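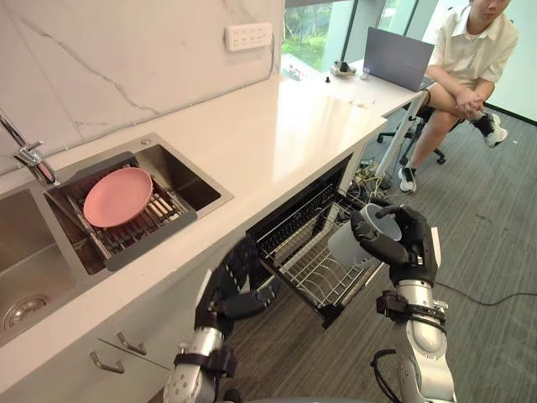
So the Tirnalberg Half was short (and the apology was shorter)

I've been putting off writing this because I love this race. I've run it four times, I own three of the shirts and I wear one of them to bed. If you came here for the pickle recipe, it's in the previous post, and yes, I fixed the salt amount.

For anyone who doesn't live within driving distance of Niven: the Tirnalberg Half Marathon happens every June, it goes up one side of a big hill and down the other, and it caps out at 500 runners. It's small and friendly, with orange slices at the last aid station and a finish line in the school parking lot. People use it as a qualifier for Brernau in the fall, which matters to this story, so hang on to that.

This year everybody ran fast. I mean everybody! I took almost four minutes off my time and I had been eating like a raccoon since April. I crossed the line, looked at my watch, looked at the clock, and decided that I was simply a wonderful athlete now. I bought myself a lemonade. I texted my sister. I let myself believe it all the way home, through a shower and most of a grilled cheese, and then I opened my running app and saw that my watch thought the course was well under 13 miles, when a half is supposed to be a little over.

Now, watches are wrong all the time. Mine once had me swimming across a reservoir. But by dinner the race's page was filling up with people posting the same thing, all short by pretty much the same amount, and somebody who had marshaled out by the quarry said the turnaround cone had been put at the wrong gate. There are two gates. They look alike. I have personally peed behind one of them and couldn't tell you which.

The course was 630 meters short. We know that now. We did not know it then, and this is where I get grumpy.

What the race did next

First thing: the comments were switched off. I was in the middle of typing one (a nice one!) and it wouldn't post.

Second thing: a message went up saying that GPS watches are "known to vary" and congratulating us on a record-breaking day. I read that standing in my kitchen and said a word out loud. I don't think whoever wrote it was lying, for what it's worth. I think they were tired and had been up since four in the morning putting out cones, and they wanted it to be the watches. I'd have wanted it to be the watches too.

But then it stayed up. For 13 days! In that time the results went out with the short-course times on them, Rarkska (they do the chip timing) got yelled at by strangers for something that had nothing to do with chips, and the local running group split into people who wanted refunds and people who thought the refund people should go outside more. I was in both camps depending on how much coffee I'd had.

When the apology finally came it was two sentences long. One of them was about parking.

I used to do this for a living, sort of

Before I had this blog and a knee that clicks, I spent a few years answering the press phone for a swimming federation. It was a tiny one, you haven't heard of it. The job was mostly sending out results and correcting the spelling of people's last names, but every so often something went wrong and I got to watch how grown adults behave when they're embarrassed. They go quiet. They call a lawyer about a thing that doesn't need a lawyer. They write a statement, and then six people each take out the one line they're scared of, and what's left over is mush.

The best one I ever saw was about a pool that had been set up wrong for a junior meet. The woman running it got on the microphone before the kids had even dried off and said the wall was in the wrong place, it was our mistake, the times won't count, I'm so sorry, come back next month and it's free. There was some crying and one dad got loud. By the next month they were all back with their goggles on and I never got a single call about it.

I thought about her a lot during those 13 days.

The Brernau thing

Okay, so remember the qualifier part. Of the people who finished, 360 had a time on the results sheet that they might reasonably have wanted to use for something, and a bunch of them had already sent theirs to Brernau. Brernau, to their credit, answered their email. They said the Tirnalberg times couldn't be accepted and that anybody affected could send in a different race up to the end of the entry period. It was a polite message with a real address at the bottom, and I got a reply to my follow-up question the same afternoon.

It did sting to hear it from them, though. You shouldn't find out from another race that your race was short. A friend from my Tuesday-ish track group (we're flexible) had booked a hotel already. She's trying again at a flat 10-mile thing near her parents' place, if they'll take that distance, and if they won't she says she's going to eat the hotel breakfast anyway.

What I'd like, if anyone from the race reads this

Put the comments back on. People will be rude for an afternoon and then they'll start asking if the orange slices are coming back.

Fix the results page so it says what the distance was. Leave our times up, they're still our times, just label them.

Say something kind about Rarkska, who took the heat for you.

Get the course measured again and post the certificate where we can find it. Paint the gate while you're at it. I'll bring the paint, I have most of a can of yellow left over from the mailbox.

And write the apology over again, longer, with the word "sorry" near the top and the parking in a separate email.

I'm signing up for next year, by the way. I went back and forth on it and then I pictured spending that morning in June doing laundry, and I couldn't stand it. My official best is back to being the old one, from the year it rained, and I've written that number on the calendar in the hall. I still count the lemonade.

Next post will be about socks, I have a lot to say about the new ones.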